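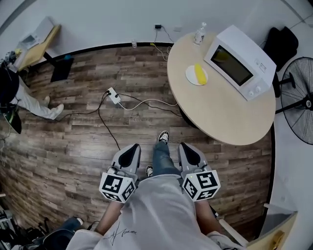 Print this page
E-mail this page

Tikgate hand-held grippers, shop build
Section 3: First power-up and calibration walk
Rev. Feb 9, 2026

Do this section after the grippers are put together and the marker cubes are on. If your cubes still wobble go back to section 2. No point going on.

Need: both grippers, headset camera, laptop with Nodix installed, power strip, a round or square table you can walk up to, a few light things to pick up. Toy food, paper plate, bottle with the cap on tight. Nothing sharp, nothing you'd miss.

3.1 Clear the floor

1. Run the power strip cable first, then everything else off it. Same strip for laptop and headset charger.
2. Push cables toward the wall as far as they'll go. Whatever is left over, tape down.
3. Walk the route once with empty hands. Desk to table, table to desk.

CAUTION: With the headset on you look through your hands, not at your feet. Cables near your shoes are the number one way people trip in this shop. Closed shoes only, no socks.

4. Turn off any fan pointed at the table. Paper plates slide.

3.2 Power up

5. Switch on the left gripper. Wait for the light. Then the right. Always left first, Nodix names them in the order they show up and you will get them swaped otherwise.
6. Steady green = ready. Blinking = still looking for the laptop, give it 11 seconds. No light at all = battery, see section 6.
7. Squeeze each trigger all the way, let go, three times. Finger pads should meet flat. If one pad curls under, reseat it.

Note: The Torkora pads and the Atanasov pads are not the same length. Don't mix them on one gripper. We did this in January and lost a whole evening to it.

3.3 Rest pose

8. Stand facing the table, one big step back.
9. Arms down at your sides, fingertips of the grippers pointing at the floor. Look down so both cubes are in view of the headset.
10. Hit Start in Nodix and hold still. It wants 200 good reads of each cube. Don't talk with your hands.
11. Left bar and right bar both go full, you get a beep. Lift your head.

If one bar stalls:
- sleeve or thumb over a marker. Roll the wrist out a bit
- glare on the cube. Turn your back to the window
- cube dirty. Dry cloth, no cleaner, the print rubs off

CAUTION: Do not peel and re-stick a marker face to make it straight. Even a hair off and the calibration is junk. Print a new one, full set.

3.4 Walk and pick

12. Step up to the table. Slow.
13. Pick up something soft with the right gripper, hold it over the table, put it back down. Same with the left.
14. Back to where you started, rest pose again.
15. Look at the drift number on the laptop. 3 mm or under is fine. Up to 9 mm, redo 3.3. Over that, a cube is loose, section 2.

Note: Don't use the grippers on doors, knobs or anything plugged in until drift is good on two walks in a row.

3.5 Shut down

16. Stop in Nodix first, then grippers off, then headset. Other way around and the last file doesnt close.
17. Grippers go on the shelf cubes up. Never in a bag with tools.
18. Write drift, pad type and date on the shop sheet.

Next: Section 4, Recording a task

Print this page | E-mail this page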